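Does Sorting at the Source Work? A Look at Two Dormitory Kitchens

Final project report, Waste and Society
Group members: Felicja Czarnecka, Danjuma Amadi, Pongsak Phetsri
Advisor: Barbara Domański

1. Why we picked this

The housing office put color-coded recycling stations in the dorm kitchens last fall and announced soon after that recycling had gone up. We wanted to see the numbers behind that. There were none, or none that anyone would show us. What we got was a one-page flyer with a green arrow on it and a sentence saying residents had "responded positively."

Our question was narrow. Do people put the right things in the right container when the container has a color and a label, compared with a kitchen where the containers are plain? We did not try to find out whether the material gets recycled afterward. Danjuma called the hauler three times about that and was transferred each time.

2. What we did

We used 2 kitchens, one in Granora Hall and one in Dondov Hall. Granora has the colored stations. Dondov still has plain containers with a strip of masking tape and handwriting. Both are shared by residents of one floor. We checked the containers for 14 days in March, always after 9 p.m., wearing gloves and using a folding table in the laundry room.

Each evening we pulled items from the containers until we had gone through 100 from each kitchen and marked every item as correct or incorrect according to the city's printed list. When the list did not cover something we voted. This happened more than we would like to admit. Paper cups with a plastic lining took up most of one Tuesday.

3. What we found

Granora did better on bottles and cans. It did no better on paper, and it did worse on food packaging, where people seemed to trust the color more than the words. Yogurt cups with yogurt still in them went into the yellow container because yellow means plastic. In Dondov the same cups mostly went in the trash, which is where the city wants them if they are dirty.

Overall the gap between the kitchens was small enough that we do not believe it. Six residents moved out of Dondov halfway through, and the ones who stayed may cook differently. One person in Granora drinks a great deal of sparkling water, and we suspect that this person is a good part of the success story for cans.

4. The color problem

Most of the reading we did for this class treats color as something close to magic. Pick the right one and behavior follows. We think color is good at one job, and that is helping a person find a thing quickly. Deciding where a thing belongs is a different job and takes knowledge that a color cannot hold. 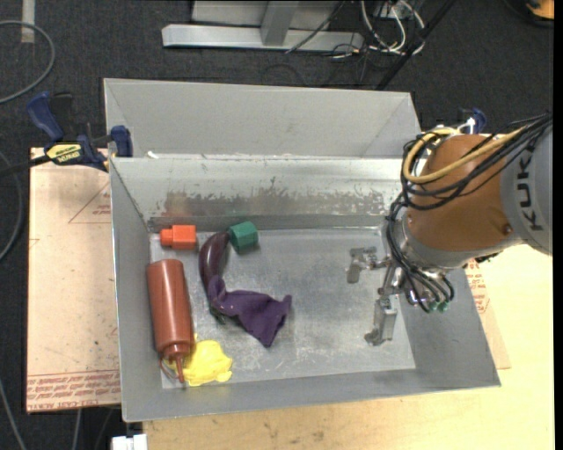 Sorting guides tend to be written as if every piece of trash came in a clear category. Henryk Gajewski, who teaches the lab section, told us to think about how easy it is to tell things apart when they differ in one obvious way. An orange-red block and a dark green one lying in the same gray metal bin are no trouble, and anyone who can see the difference could say which is which. A greasy pizza box is not like that. It is cardboard and it is also food waste, and the person holding it at midnight has to choose. The Kaczmarczyk poster over the Granora sink shows a clean, flat, empty box, and we did not pull a single one like it from the containers.

5. Limits

Two kitchens are not a sample of anything. We knew which kitchen each bag came from while we were marking, so our own expectations could have crept in — Pongsak expected Granora to win and Felicja expected the opposite, and we can't promise this evened out. Residents also found out what we were doing by the second week. Somebody left a note in the Dondov paper container that said "correct?"

6. Recommendations

We would not spend more money on colored stations until somebody weighs what comes out of them. If the housing office wants to try something cheap first, it could post the list of things that do not go in, in large print, at eye level. The Sadora Hall kitchen is getting its stations over the summer, so there is time to measure it before and after. We have given Ms. Domański our tally sheets in case next year's class wants them.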